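Try the kitchen before you buy the arm
2 min read
26 August 2022

Buterby, the kitchen automation outfit, has opened bookings for Griltik, a service that lets you rehearse a robot arm's chores in a simulated kitchen before you spend a cent on the real thing. Your cupboards are spared, at least for now.

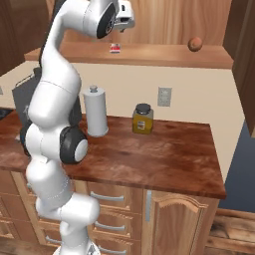
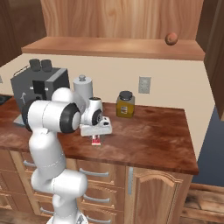
Both renders show the white arm at work in Griltik's virtual kitchen, with a small red-and-white item among the groceries.

Customers pick a chore, choose an arm and get back a set of trial runs with notes on where things came unstuck. The basic plan costs $84 a month and covers up to 60 runs, which sounds generous until you remember how often a person can fail to put the groceries away.

There are 3 kitchen layouts on offer, all a good deal tidier than mine. Colours can be changed. Clutter is extra, and I'd pay it – a robot that has never met a drawer of takeaway menus is in for a shock.

Griltik grew out of Vasconcelos, a warehouse planning program Buterby retired in April. Existing Vasconcelos customers can move their accounts across at no charge. A rival service from Clikberg is cheaper but offers no kitchens at all, only loading docks.

Bookings are open now through Buterby's website. The washing-up module is listed as coming soon, much like the washing-up at my place.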